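发件人：Norbert Fekete
收件人：Duvcombe 宿舍与合租生活邮件列表
日期：10月5日
主题：Re: 零食放哪儿，怎么分箱，受潮的怎么办

各位好，

上一封问零食收纳的邮件我看了两遍，隔了几天才有空坐下来写。先把原文引在前面，我分段回，没被我引到的部分别人已经答过了，我就不重复。

> 我们这边四个人合租，厨房只有一个吊柜，高处拿不到，低处全是锅。零食就都堆在各自房间里。
> 我那一份现在主要在床上和床边的椅子上，想找个像样的办法收一收。

我的情况跟你差不多，搬到 Veres 那栋楼以后厨房也分不到格子，零食一直放房间。试过挂袋、抽屉、塑料筐，最后留下来的办法是纸箱。理由很简单，纸箱不要钱，坏了就换，搬家的时候封口就能走。

挂袋我用了一个夏天，八月的时候拆了。挂在门后面，每次开门都撞一下，薯片一类的东西到最后全是碎的。抽屉的问题是太浅，膨化的袋子鼓着，压不进去，硬压就会爆口。塑料筐倒是可以，但是有缝，碎屑掉下去要搬开筐才能扫。

> 箱子多大合适？我怕买大了占地方，买小了又装不下。

别买，先用手边的。我自己的标准是箱子立起来的高度要比最大的那袋零食高一点，这样大袋可以竖着放，袋口朝上，一眼能看见是什么。如果箱子太矮，大袋只能平躺，下面的小包就永远翻不到。箱子太深也不好，底下的东西会被忘掉。我在一个深箱子底下翻出过过期的小饼干，一整包没开过。

承重倒不用太担心，零食本身轻。真正重的是饮料和罐头，这两样我不放进纸箱，直接靠墙角摆地上。

> 你们是怎么分类的？按口味还是按种类？

按打开没打开分，再按袋子大小分。口味我不管，管了也坚持不下来。

具体做法是这样的。收拾的时候把所有零食倒在床上，被子先抖平，或者铺一条旧床单，免得碎屑进被窝。倒出来以后不要急着往箱子里放，先看一遍，把空袋子挑走。你会发现空袋子比想象的多，尤其是独立小包装的那种，吃完一个随手塞回大袋里，看着还是满的，其实里面一半是包装纸。

空的挑完以后，剩下的分成几堆：

没开封的大袋一堆。
没开封的小包一堆。
开过的一堆，不管大小。
不是吃的东西一堆，比如纸巾、毛绒玩具、充电线，放回它们自己的地方。

放箱子的顺序是先小后大。小包先贴着箱子的一个角放，往中间铺，大袋最后竖着插进去，靠着箱壁。这样大袋拿走以后小包不会塌成一片。反过来先放大袋，小包就只能往缝里塞，找的时候要把整个箱子倒出来。

开过的那堆不进这个箱子，另外用一个小的，放在伸手能够到的位置，先吃。

> 开过的袋子怎么封？我用橡皮筋，几天就软了。

橡皮筋封不严，袋口有褶的地方都在漏气。我用过三种：晾衣夹、密封条、密封袋。晾衣夹比橡皮筋好一点，前提是袋口先折三折再夹，只夹一层没有用。密封条最严，但是短的那种夹不住大袋，长的又贵。密封袋适合散的东西，坚果、果干、拆了独立包装的糖，倒进去把气挤掉再封口。

有一点要提醒，倒进密封袋以后原来的包装就扔了，保质期也跟着没了。我的做法是把印日期的那一角剪下来，一起放进密封袋。剪下来的角上可能有油，擦一下再放。

透明袋子还有一个麻烦，字小，印得淡，隔着箱子看不清是什么。我会把这类袋子放在最上面，或者单独靠一边，免得每次都要拿出来看。

> 有没有人买过邮件里提过的那种 Gemov 收纳盒？值不值？

我买过一个，375 克的坚果罐放得进去，600 克的放不进去，盖子盖不上。盖子本身没问题，卡扣也紧。如果你主要囤大袋膨化食品，这个盒子不适合，高度不够。如果是小包糖果和饼干，可以用，叠两层没有晃。我那个现在拿来装茶包了。

Lernent 那款带轮子的推车我没用过，楼下的人有一台，放在床和书桌中间，看着挺方便，就是地板有缝的话推不顺。想买的可以先去他那里推一下再决定。

> 室友的零食和我的混在一起了，分不清。

这个没有什么技巧。我们这层的规矩是各人一个箱子，箱子的颜色不一样，不写名字。写名字的试过，时间长了字蹭掉了，也没人补。颜色不会掉。公用的零食另外放一个箱子，放在走廊鞋柜上面，进了公用箱就默认谁都能吃，别事后去问谁拿走的。

如果两个人买了同一个牌子同一个口味，那就平分，不要去回忆谁买的几袋。

> 多久收拾一次？

我没有固定时间。箱子合不上盖的时候就收一次，平时看见空袋子就拿走。真要定一个数的话，8 个星期一次够了，再长箱底就会有过期的。每次收拾从倒在床上到收完，一集剧的时间，慢的是看日期，不是摆放。

看日期我也有个偷懒的办法：只看开过的和箱底的。最近买的不用看。

> 最后问一下，会不会招虫子？

会，如果有敞口的。我这边出现过一次小蚂蚁，原因是一包开过的甜饼干倒在箱底，碎屑漏出来。后来我在箱底垫一张厨房纸，脏了直接换。纸箱本身如果沾了油或者糖，不要擦，换一个箱子。另外不要把箱子直接贴着外墙放，冬天墙面返潮，纸箱底会软，提起来的时候底会掉。我在箱子下面垫了两本旧杂志，隔开一点就行。

巧克力类的单独说一句。有暖气的房间，箱子离暖气片至少要隔一张椅子的距离。化过再凝固的巧克力表面发白，能吃，但是口感差，而且会跟包装纸粘在一起，撕不干净。

辣条和肉类小零食油多，包装薄，放在箱子里容易被硬角的盒子戳破。我把它们和软的袋子放在一起，硬盒装的靠另一边。

还有上次有人在列表里问，大袋能不能扎个小孔放气，好多塞几袋。不建议。放了气以后软得很快，而且没有气撑着，薯片会被压碎。地方不够就少买一点。促销的时候一次买很多，结果是床上堆一片，晚上睡觉要先搬到椅子上，早上再搬回来。我就这样过了一段时间，才下决心找箱子的。

床这个地方用来分拣可以，用来存放不行。分拣的时候床面大，东西摊得开，坐在床沿就能够到大部分。存放的话，一翻身就压到，袋子响，半夜会醒。毛绒玩具和零食放一起也不好，绒毛上沾了碎屑很难弄干净，要用胶带一点一点粘，洗的话又要晾很久。

至于箱子放在哪里，我现在是放在床尾靠墙那一侧，杂志垫着，盖子虚掩。开过的小箱在书桌下面。你如果床底有空间，放床底也行，但是要选能抽出来的浅箱，前面留一个能用手指勾住的孔，或者自己开一个。自己开孔的时候从里往外扎，外面垫块纸板，边缘不会翻毛。

4 号楼那边有几个空纸箱，放在洗衣房门口，是我们这层搬东西剩下的，需要的自己去拿，拿之前看一下底部胶带有没有开。没有胶带的可以来找我借，用完还回来。

剩下的问题，比如冰箱里的东西怎么分格，我没有好办法，等别人回。另外原邮件里提到的公用吊柜，我建议你们先把锅挪一挪，不常用的大锅放高处，低处空出来一层，四个人各放一点急着吃的，房间里的压力会小很多。

Norbert Fekete

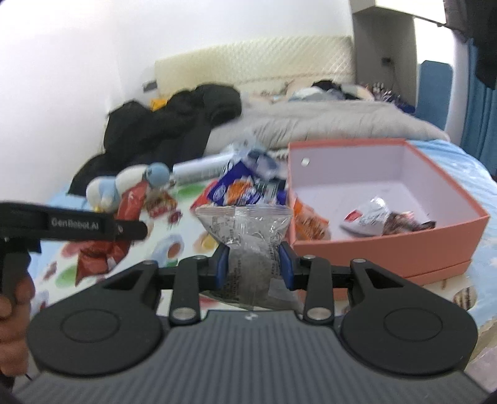 又及：密封条我手上还有多的，长短都有，放在公用箱旁边了，谁要谁拿。短的那种只够夹小袋，大袋请拿长的。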